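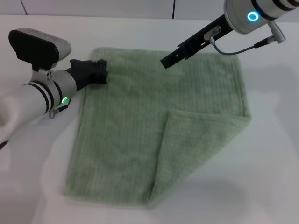
Utility > Laundry room > Walkthrough checklist with comments

LAUNDRY ROOM CHECK, PRISTON BUILDING, GROUND FLOOR

Done by Njoroge Masanja, Jun 18, 2025. Second pass due in July. Notes typed up fast, sorry for spelling.

OK = fine. FIX = needs work, still usable. STOP = do not use till signed off.

1. Detergent storage

1.1 Liquid jugs on bottom shelf, caps tight - OK
1.2 Powder kept off the floor - OK. One box soft at the corner, use that one first.
1.3 Pods in locking bin - FIX. Lock there, key was in it. Key goes on the hook inside the office, not in the lock. Said this last time.
1.4 Bleach kept away from vinegar and any acid descaler - STOP, moved while I was there. Descaler was on the same shelf as the bleach. Now in the gray cabinet. Leave it there.
1.5 Everything in original container - FIX. Spray bottle with blue liquid, no label. Smelled like the Fledent stain remover but I'm not guessing. Set aside for disposal.
1.6 Product sheets in binder - FIX. Pemow sheet is for the old formula. Orathai to print the new one.

2. Dosing

2.1 Measuring cups present - OK, 2 on the hook
2.2 Dose chart posted - OK but faded. Reprint bigger.
2.3 Normal load marked at 50 ml on the cup - OK
2.4 Staff know HE machines take HE detergent only - FIX. Asked the two on shift, one knew. Suds up the door glass on machine 682 tells me the rest.
2.5 No fabric softener on towels - FIX. Still going in. Towels come out slick and don't soak up anything. Also bad for the microfiber cloths.
2.6 Drawer rinsed weekly - FIX. Black gunk at the back of teh softener slot. Pull the whole drawer, hot water, old toothbrush.

3. Washers

3.1 Supply hoses, no bulges or rust at the fittings - OK
3.2 Shutoff valves turn by hand - one stiff, FIX
3.3 Door gasket clean and dry - FIX, hair and lint in the fold, wipe after last load
3.4 Level, no walking on spin - OK
3.5 Drain hose clipped to standpipe - STOP on machine 682. Clip gone, hose just sitting in there. Tagged out. Ojārs has the part on order from Kontogiannis.
3.6 Cleaning cycle logged - no log found. Start one.

4. Dryers

4.1 Lint screens cleared every load - OK
4.2 Vent duct metal, not crushed - OK
4.3 Outside flap opens when running - OK, bit of lint around it, brushed off
4.4 Space behind kept clear - FIX, two socks and a flattened carton back there
4.5 No greasy kitchen rags in dryer till washed twice - staff told again. These can heat up by themselves in the pile. Run the cool down to the end, don't stack them hot.

5. Folding and surfaces

5.1 Tabletops wiped before clean laundry goes down - OK
5.2 Cleaner used on tables rinsed off after - FIX. Sticky patch by the wall end. Too much concentrate in the bucket. Label says what it says, measure it.
5.3 Joints and seams brushed out, powder collects in there - see below
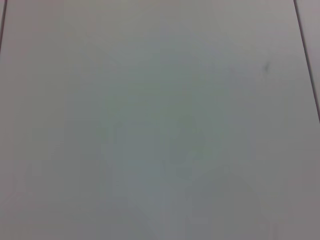
Surface close up, seam at upper left. Item 5.3.

Soft brush first, then damp cloth. No bleach on the tops.

6. People stuff

6.1 Gloves in M and L - OK. No S, order.
6.2 Eyewash bottle in date - OK, 500 ml, sealed
6.3 Floor dry, mat flat - mat curls at the door, FIX
6.4 Poison control number by the phone - OK
6.5 Extinguisher reachable - OK now. Had a cart parked in front.

Open items go to Hadiza Uzor. STOP items need her initials before anybody runs the machine. The rest by the July pass please.

COMMENTS

Orathai Yensuk: New Pemow sheet is in the binder, behind the yellow tab. Old one shredded. Dose chart later this week, printer is out of black.

Ojārs Zariņš: Clip came in wrong size. Sent back. Keep 682 off. Stiff valve is done, worked it loose and put a new washer in.

Markos Vrettos: can we get an answer on softener for the sheets? 2.5 only says towels and people are asking me

Njoroge Masanja: Sheets OK, half dose. Nothing on towels or microfiber. Will add a line to the chart.

Hadiza Uzor: Bleach and descaler move is permanent, initialed 1.4. Not initialing 3.5 till the hose is clipped. Who took the pod key off the office hook again?

Contact: building office, Priston | © Priston Building Services | Back to top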